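Cluvemow Grid Table Covering, Cut to Length

Product group: Table linen, contract and home
Supplier: Hollirham Textiles
Page revised: Jul 26, 2022

The Cluvemow covering is a woven cloth with a printed square grid, supplied hemmed on all four sides. It is intended for dining tables, craft tables and meeting rooms. The cloth has no backing and no wipe-clean coating. Where liquids are in regular use, order the Tastham underlay as well.

Lengths are cut to order in steps of 10 cm. For an even overhang, measure the table top and add twice the drop required. The cutting tolerance is plus or minus 10 mm. Cut lengths cannot be returned unless faulty.

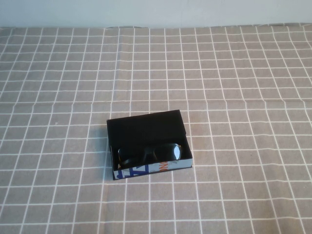
Grid cloth in grey-taupe with white lines, matte finish.

Care
Machine wash at 40 degrees or below. Line dry. Iron on the reverse while slightly damp, working along the grid lines. Fold marks from packing will drop out after ironing. Do not bleach.

Ordering
Minimum order: one piece
Trade rate: from 50 pieces
Full roll: 80 m, uncut, unhemmed
Abrasion rating: 2,000 cycles, printed face

Trade accounts are handled by Wolfram Fuchs at the Cheng Road warehouse. Quote the colour name and finished length with every order. The narrow width was withdrawn in May and remaining stock is sold unhemmed only. Matching napkins are listed under Table linen, small items.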